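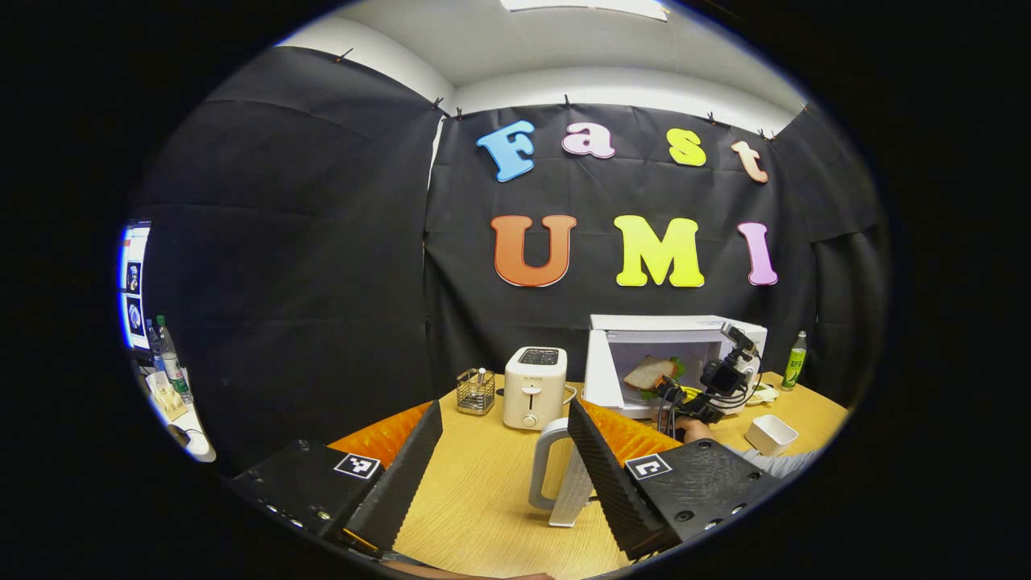 House rules for handheld gripper sessions, revised

2026-04-20 – Jozef Kramer
2 min read

The Zillico notes were last touched in June and had drifted from what we do at the bench. Italo Cocco and I went through them line by line. The version below is the one I now work to.

Backdrop. Black cloth on the walls, clipped along the top edge. Creases are tolerated. Gaps that show the next desk are not, if the gripper will be pointed that way during a task. Lettering on the cloth stays put for a whole set and is noted in the log.

Markers. Each finger carries one square marker on its flat upper face. Wipe both before the first take. A marker with a lifted corner is replaced and the rig recalibrated – no tape over the top.

Fingers. Check the screws every 28 takes. We used to say 500, which was optimistic.

Two rigs on one table. Agree who moves first. The second operator keeps cables on their own side and holds the rig by its base. If the jaws of one rig pass in front of the other, carry on and log it.

Appliances. Toaster and microwave are unplugged unless the task sheet says otherwise. A microwave door starts either fully shut or fully open. Half open is a void take.

Props. A mug handle faces left at reset. Food is replaced after 14 takes, or sooner if the lettuce gives up.

Naming. Task, operator initials, take number. Maximum 16 characters, as the Nedelcu importer truncates silently.

Still open: sleeve colour. Italo wants it fixed per operator – I would only record it.

Contact: use the form on the Drandarcombe page
© Jozef Kramer
Back to top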